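Unit 6 handout: Bin wall contact and the stuck-stop fault
Course: Maintaining Pick-and-Place Cells
Instructor: Sirkka Manninen

Read before Monday's lab. Bring your copy of the cell log sheet.

Background

The case for this unit comes from the Catcombe cell, a single arm picking mixed household goods out of a divided bin. The software was written by a small integrator, Ovton, and the gripper was built up in the shop. In May the cell ran an unattended test of 2200 picks. The log shows 187 protective stops. The team expected a handful.

A protective stop means the controller saw a force or torque outside its limits and halted the arm. It is a safety function and it did its job every time. The fault we are studying is what happened between the stop and the restart.

What the log showed

Most of the stops came while the arm was low in the bin and moving sideways. The vertical part of the approach was fine. When the gripper closed on a long object, such as a brush, one end of the object was often trapped against a wall. The arm then tried to carry it along the planned path and loaded up against the bin.

In 33 cases the recovery routine made things worse. It was written to back the tool out along the last commanded direction. If the last move was sideways, backing out dragged the tool across the floor or along the partition. The arm stopped again, the routine ran again, and so on until the retry limit of 10 was reached. Only then did the cell call for a person.

Causes

1. The bin model in the planner had straight walls. The real walls slant inward toward the floor, so there is less room at the bottom than the planner believed.

2. The bin had shifted. It was held by clamps, and one had worked loose during the run. The offset was small, but it used up what clearance was left on one side.

3. The retry counter did not look at where the stops were happening. Ten stops in the same spot were treated the same as ten unrelated ones.

4. The force limit had been raised earlier in the week to get rid of nuisance stops. The change was not written in the log. We only know about it from a backup of the settings file.

Number 4 is the one I want you to spend time on. Raising a limit hides a contact problem and lets the arm push harder before it gives up. If you change a safety-related setting, it gets written down, with your initials, and somebody else checks it.

Corrective actions

The wall angles were measured and put into the planner. Recovery now goes straight up first – no sideways motion until the tool is above the rim. Two stops inside the same small area end the run. The force limit went back to its original value. Clamp checks were added to the start-of-shift list.

Lab procedure

Confirm with me that the cell is in manual reduced speed before you go near it.
Keep the enabling device in your hand the whole time you are inside the marked area.
Check both clamps by hand. Do not lean over the bin while the arm is powered.
Jog the tool to each corner of the front compartment and write down the clearance.
Look at the hoses and cables at each position. Note any that pull tight or touch the bin.
Never free a trapped object by hand with the drives on. Power down, lock out, then reach in.

For your write-up

One page. Explain which of the four causes you would have found first and what record would have led you to it. Then propose one more check the software could make after a stop. The Naidu chapter on contact recovery is useful for this – the Brement notes are optional.
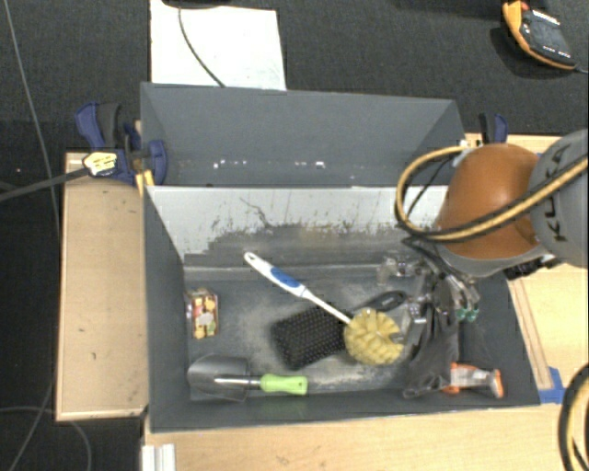 Figure 6.1. Gripper low in the front compartment. Note the scuffing on the partition and floor.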